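The arm stopped at pick 2754. I know the number because the log kept it, and because I had to write it in the report three times.

I was on the late shift at Stodelent then. The job was simple. Two red-orange sticks went in the gray bin, the arm reached down, closed its fingers on one, lifted it, dropped it again, and started over. Jimevent was paying for the hours. They wanted to know how long a gripper could do that before it started to miss. My part was to sit by the bench and press the red button if anything looked wrong.

Nothing had looked wrong since supper. At 11:34 the fingers came down over the stick and did not stop. They pushed. The bin creaked against its clamps and I heard a sound like a knuckle cracking, and by the time my hand got to the button the arm had backed off and gone still by itself.

I hit the button anyway. Then I stood there with my hand on it.

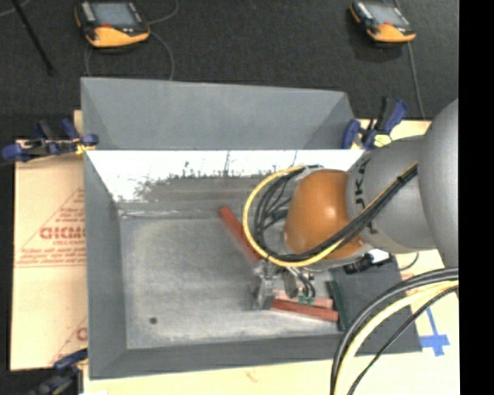

Part Two: The Yellow Cable

The man from Pudum came in the morning with a laptop and a paper cup of coffee. Pudum handled our safety sign-offs. He asked where I had been sitting and I showed him. He asked if I had reached into the bin at any time and I said no.

That was not true. I had reached in at ten, to move a stick that had slid into the corner. The arm was paused, not locked out. It took 5 seconds and I had done it every night for a month.

He went through the log for an hour. The force reading had dropped to zero 158 times during the shift, each time for less than a blink, and always when the wrist was turned to the left. He took hold of the yellow cable and bent it gently near the joint. The number on the screen went to zero. He let go and it came back.

"It couldn't feel the floor," he said. "So it kept going."

"When did it start?" I asked.

He scrolled up. The first one was at 9:52.

I looked at the gripper for a while. It was a small thing, two metal fingers. The motor behind it was not small.

He had the form open, the long one from Sjöberg that everybody used, and he was on the page about the operator. I told him about ten o'clock then. I told him about the month, too. He typed it in without looking up — he was a slow typist — and asked me which hand.

"The right," I said.

He typed that in and went on to the next page.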